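The Key to Number 16
By Osaze Yusuf
October

Bukola Effiong got off the bus at Killwood a little after four in the afternoon and found that the hardware store was gone.
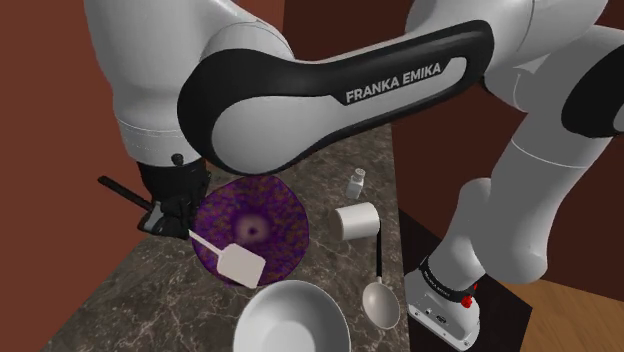
She had counted on the hardware store. Her aunt's letter said the spare key was with Mr. Grukow, who had kept keys for half the street for as long as anyone remembered, and the letter was only two months old. But the window was papered over on the inside, and the sign had been taken down, leaving four bolts in the brick.

She put her bag on the step and read the letter again. Go to Grukow for the key. The upstairs tap sticks. Don't let the Bestska people in, whatever they tell you. Her aunt had written it in the hospital, on the back of a menu sheet, and she had died nine days after mailing it.

A man was hosing down the sidewalk in front of the laundromat next door. Bukola asked him where Mr. Grukow was.

"His daughter's," the man said. "Up past the reservoir."

"Did he leave any keys with you?"

"He left me a ladder." He turned the hose off. "Whose key?"

"Afolabi. Number 16."

The man looked at her for a while. "You're the niece."

"One of them."

"She said there'd be a niece." He went inside and she thought that was the end of it, but he came back with a phone number written on a dry cleaning ticket. She called it from the step. A woman answered, and there was a television going behind her, and then the television stopped and an old man came on the line.

"I gave it to the company," Mr. Grukow said.

"What company?"

"The young fellow from Bestska. He had a paper. He said he was acting for the estate."

"I'm the estate," Bukola said.

He didn't say anything. She could hear him breathing through his nose.

"He had a paper," he said again.

She thanked him, and told him it was all right, and picked up her bag.

The house was a ten minute walk. She had spent three summers there as a child and remembered it as yellow, but it was gray, and the paint under the gray was green. There was a car in the driveway. The front door stood open.

The young fellow was in the hall, writing on a clipboard. He was younger than she was, with a tie that he had loosened and a sandwich on the stairs in its wrapper.

"Can I help you?" he said.

"This is my aunt's house."

He put the cap on his pen. She could see him decide to be polite. He said he was sorry for her loss. He said Bestska had an agreement with Mrs. Afolabi for the purchase of the property, signed in the spring, and that he was just making an inventory before the closing. He showed her the paper. It had the address and a price and, at the bottom, a signature.

Bukola looked at the signature. She had birthday cards from her aunt going back to when she was five. The A on every one of them was made like a tent, with the bar left off. This A had a bar.

"Did you watch her sign it?" she asked.

"I wasn't with the company in the spring."

"Who did?"

He looked at the paper himself then, as if there might be a name on it he had missed. There was a line for a witness. Someone had put initials there.

"I'd have to ask," he said.

"I'd like the key, please."

"I'm not sure I can do that."

"Then I'll stay here until you're sure."

She went past him and sat down on the stairs next to the sandwich. It was getting dark in the hall. After a minute he tried the light switch, but the power was off. He went out to his car and made a call, walking up and down the driveway. She couldn't hear the words. He called somebody else. When he came back he didn't have the clipboard.

"They said to leave it for now," he said. He held out the key. It was on a loop of kitchen string with a paper tag, and on the tag Mr. Grukow had printed AFOLABI in pencil.

"And the paper?"

"I have to take that back with me."

"I'll take a picture of it first," she said, and he held it flat against the wall for her while she did.

He took his sandwich. She listened to the car back out and go down the hill, and then she locked the door and went up to see about the tap.

937 shares
16 comments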